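Plostberg – Mão multidedos Ollside, par esquerda/direita
Acessórios > Mãos e pinças > Série Ollside
Estado: disponível com nota de serviço
Última revisão desta página: 19/09/2019

Nota de serviço – perda de preensão após paragem protetiva

Aplica-se às mãos Ollside com controlador de pulso Lodhi e firmware anterior à versão 24. As unidades expedidas a partir de julho já saem com a versão corrigida e dispensam qualquer intervenção.

Resumo da avaria

Nas unidades abrangidas, uma paragem protetiva do braço durante uma preensão ativa pode levar a mão a abrir no momento do rearme. O objeto é largado sem aviso no painel e sem entrada no registo de falhas. A ocorrência foi comunicada por um cliente que utilizava duas mãos numa bancada de transferência de embalagens para tabuleiro e foi depois reproduzida no nosso laboratório de ensaio.

A causa está na sequência de arranque do controlador. Durante a paragem, os travões dos dedos mantêm a posição e a corrente dos motores é cortada. No rearme, o controlador lê a posição de referência guardada em memória; nas versões afetadas, essa referência corresponde à mão aberta e é aplicada antes de ser lida a posição real dos dedos. O desvio dura 185 ms, o suficiente para uma embalagem cilíndrica escorregar.

O sentido da queda depende da orientação da mão. Com a palma virada para baixo, o objeto cai na vertical. Com a palma de lado e o cilindro na horizontal, rola, e pode sair da bancada pelo lado do operador.

Condições em que a falha foi reproduzida

Braço parado por entrada de segurança, com a mão fechada sobre o objeto.
Força de preensão programada abaixo de 10 N.
Rearme feito a partir do painel, sem passagem pelo modo manual.
Objeto de superfície lisa, metálica ou plastificada.

Com força de preensão superior, a mão também recebe a ordem errada, mas nos nossos ensaios os dedos não chegaram a perder contacto com o objeto. Não consideramos esse resultado uma margem de segurança e a correção é obrigatória em todos os casos.

A configuração de referência para a verificação é a de bancada dupla: um braço de cada lado da mesa, uma mão Ollside em cada braço, tabuleiro plástico na zona de alcance comum. Podem ser usadas embalagens correntes, como uma lata e um pacote de cartão pequeno. O objeto deve ficar a pouca altura do tampo durante o ensaio.

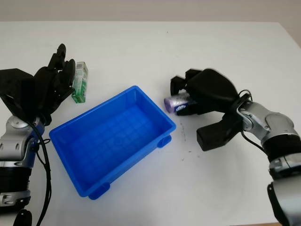
É preciso devolver a mão à fábrica para corrigir a falha?

A correção faz-se no local, por atualização do firmware do controlador de pulso, e só as mãos que falhem a verificação final têm de ser devolvidas.

Procedimento de atualização

1. Retirar qualquer objeto da mão em modo manual. Não rearmar o sistema com a mão carregada.
2. Levar o braço à posição de repouso e cortar a alimentação do pulso. Aplicar o bloqueio conforme as regras da instalação.
3. Inspecionar o cabo da mão em todo o percurso. Um cabo com isolamento danificado deve ser substituído antes de se prosseguir.
4. Ligar o adaptador de serviço Wurnemus à porta do controlador e repor a alimentação.
5. Carregar o ficheiro de firmware. A mão esquerda e a mão direita usam ficheiros diferentes; o controlador recusa o ficheiro trocado e apresenta o código 200.
6. Executar a calibração de referência com a mão vazia e a zona de trabalho desimpedida de pessoas.
7. Confirmar a versão no painel e anotá-la na ficha do equipamento, junto ao número de série.

O procedimento repete-se para cada mão. Numa bancada dupla, as duas devem ficar com a mesma versão antes de o sistema voltar ao modo automático.

Verificação final

Fechar a mão sobre uma lata fechada, com a força mínima utilizada na aplicação, e levantá-la ligeiramente do tampo. Provocar uma paragem protetiva pela entrada de segurança. Rearmar a partir do painel, com o operador fora do alcance dos braços. A mão deve manter a preensão sem movimento visível dos dedos. Repetir com a outra mão e, em seguida, com as duas em carga ao mesmo tempo.

Se houver qualquer abertura, retirar a mão de serviço e contactar a assistência. Uma segunda tentativa de atualização não resolve o problema: nesses casos, o sensor de posição de um dos dedos está normalmente fora de tolerância.

Medidas provisórias

Até à atualização, o rearme com objeto na mão não é permitido. Deve usar-se o modo manual para pousar o objeto e só depois rearmar. O aumento da força de preensão não é aceite como medida provisória – reduz a probabilidade de queda, mas pode deformar embalagens de cartão e encobrir a avaria.

Recipientes de vidro, objetos cortantes e líquidos em recipiente aberto ficam excluídos da utilização com versões afetadas, mesmo com as medidas acima.

A falha não afeta a função de paragem do braço. A entrada de segurança, os travões e os limites de velocidade funcionaram como especificado em todos os ensaios.

Dados de encomenda

Mão Ollside, esquerda: fornecida com controlador Lodhi e cabo de pulso.
Mão Ollside, direita: fornecida com controlador Lodhi e cabo de pulso.
Adaptador de serviço Wurnemus: vendido em separado; cedido por empréstimo para esta atualização.
Cabo de pulso de substituição: indicar o lado na encomenda.

Garantia e contactos

A atualização não altera o prazo de garantia. As mãos devolvidas ao abrigo desta nota são reparadas sem custos, incluindo o transporte, desde que acompanhadas do registo da verificação final.

Questões técnicas sobre o firmware: Roos Van Leeuwen, engenharia de produto.
Devoluções e empréstimo de adaptadores: Orla Ó Flaithearta, assistência Plostberg.

Indicar sempre o número de série gravado na base da mão e a versão de firmware lida antes da atualização.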